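Setting up the wash program on your Natora washer-dryer

Before the first load

Run the machine once empty. This clears out water left in the hoses from factory testing and lets you check the connections for drips.

1. Open the cold water tap fully. If your model has a hot inlet as well, open that tap next.
2. Check that the drain hose is seated in the standpipe and held by the strap.
3. Press Power. The panel lights up and shows the last program used, or Cotton if the machine is new.
4. Turn the dial to Rinse + Spin and press Start.
5. While the drum fills, look at both ends of each hose. Tighten by hand if you see water, then wipe the joint and look again.

Note: The door stays locked for 2 minutes after any program ends. Do not pull on the handle during this time.

Washing dark fabrics

Dark cotton, fleece and brushed knits lose color and pick up lint more easily than other items. Use the Dark Care program for these and keep them apart from towels.

1. Empty all pockets and close any zippers.
2. Turn each item inside out.
3. Load the drum loosely, no more than half full. Pull bunched items apart before they go in — sleeves and hems that stay folded do not rinse well.
4. Pour liquid detergent into compartment II. Powder can leave pale marks on navy and black.
5. Turn the dial to Dark Care. The panel shows a default temperature of 29 degrees Celsius.
6. Press Spin until the speed light is on Low.
7. Press Start.

Caution: Do not use bleach or any product with an optical brightener in this program.

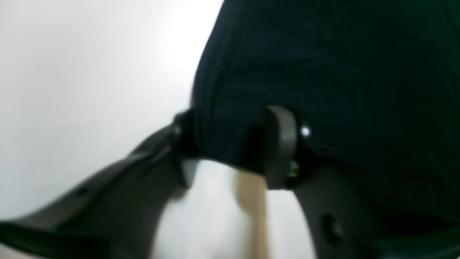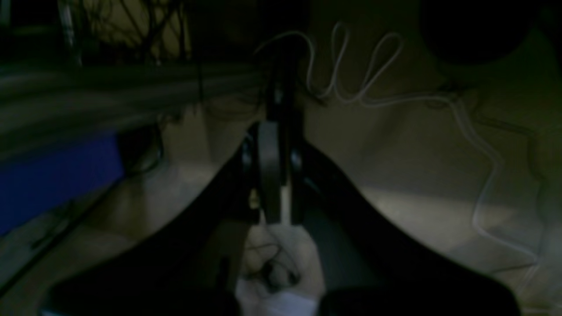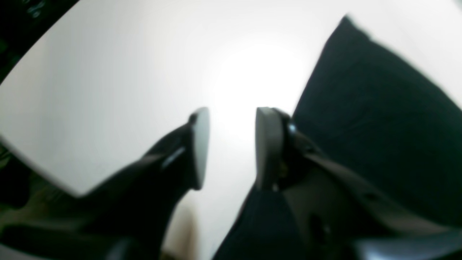
Can I wash a new dark item with other clothes?

Wash it alone the first two or three times. New dark fabric often releases extra dye, and the rinse water may look blue or gray. When the water runs clear, the item can join a normal dark load.

Drying after Dark Care

The dryer does not start by itself unless you set it before the wash begins. To add it to the program:

1. Select Dark Care as described earlier.
2. Press Dry once for Gentle or twice for Normal. Gentle is the better choice for fleece.
3. Use the plus and minus keys to set the time. The shortest setting is 40 minutes, and each press adds 5.
4. Press Start.

Take the load out when the signal sounds. Leaving it in the warm drum sets creases along the seams, and these are hard to press out of brushed fabric.

Note: Drying capacity is smaller than washing capacity. If the drum is more than half full after the wash, take some items out and dry them separately.

Cleaning the lint filter

Clean the filter after every drying cycle. A full filter makes drying slower and may stop the program early.

1. Switch off the machine and wait until the door unlocks.
2. Pull the filter straight up out of the slot in the door rim.
3. Open it like a book and brush off the lint with your fingers or a soft brush.
4. If the mesh looks gray or filmy, rinse it under warm water and let it dry completely.
5. Close the filter and push it back until it clicks.

Caution: Never run the dryer with the filter removed. Lint can reach the heater.

If the filter light stays on after cleaning, take the filter out again and check the slot itself. Lint sometimes packs down at the bottom — a vacuum with a narrow nozzle will clear it. If the light is still on after that, contact the service desk and have the model number ready. It is printed on the label inside the door.

Related topics
Leveling the feet
Choosing a detergent
Using the Delay Start key
Error codes on Natora washer-dryers
Moving the machine to a new home

Contact Jasier Home Appliances service desk | © Jasier | Back to top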